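Open day at Kutora – worth the drive?

clerketti_fan
29 Mar 2019
I promised a few of you I'd write up my visit to the Kutora open day, so pour yourself a coffee, because I do go on! I drove out with my brother-in-law, parked at 1421 Mensah Road (the sign is easy to miss) and we were met by Nana Dramani, who let us stay well past our 30 minutes and was lovely about my questions. The demonstration was all hand-held grippers: a person does the chore with the tool, and the recordings are what a robot learns from later. I was quite taken with the fingers, two curved black ones coming out of a white housing, with round pivot caps at the joints. My own Clerketti kit looks like salad tongs next to it.
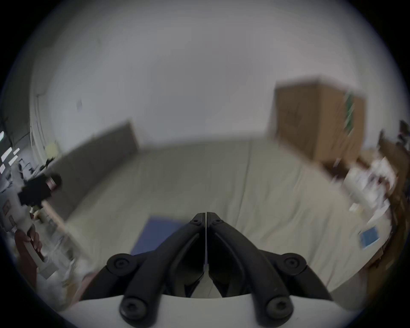

Re: Open day at Kutora – worth the drive?

pistasau_pete
Glad you had a good time, but I have to grumble a little. I went in November and came home let down. I wanted to see a robot do the work, and what I got was a person picking up laundry with a fancy pair of pliers. I can watch that at home for free.

Re: Open day at Kutora – worth the drive?

clerketti_fan
Oh Pete, I do see your point, and my brother-in-law said much the same all the way home. But I could have stood by the bed for the rest of the afternoon. Cloth is so hard to get right – it slumps and twists as soon as you take hold of one end, and two fingers don't give you much to work with.
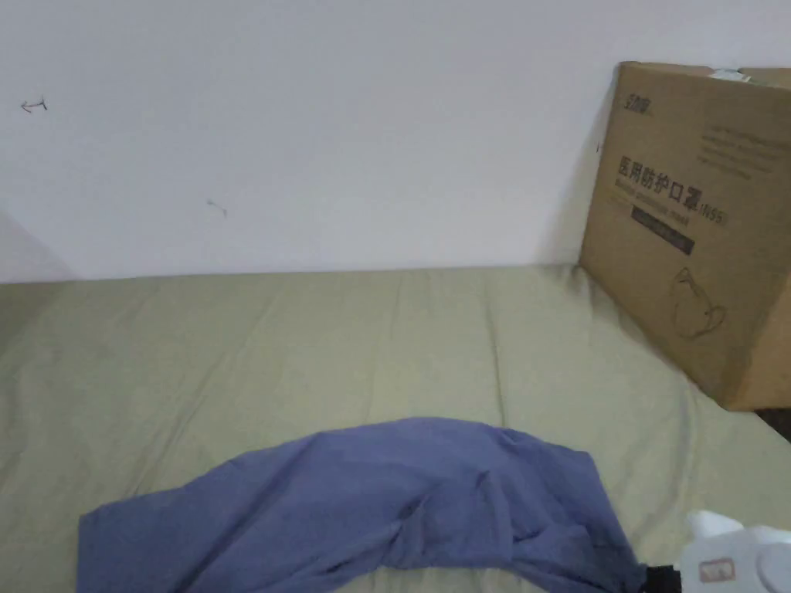

I asked Nana whether they ever get tired of it, and the answer was that 100 tries at the same fold is an ordinary morning. I had a go myself and made a terrible mess of it, which cheered everybody up.

Re: Open day at Kutora – worth the drive?

solderlou
I'm with Pete on the advertising. The flyer said "robots" and it should have said "training tools." Still, I'd go. Do they let kids try the grippers? Mine are both very keen.

Re: Open day at Kutora – worth the drive?

clerketti_fan
I didn't ask, Lou, sorry! Write to them before you set off, and bring a sandwich.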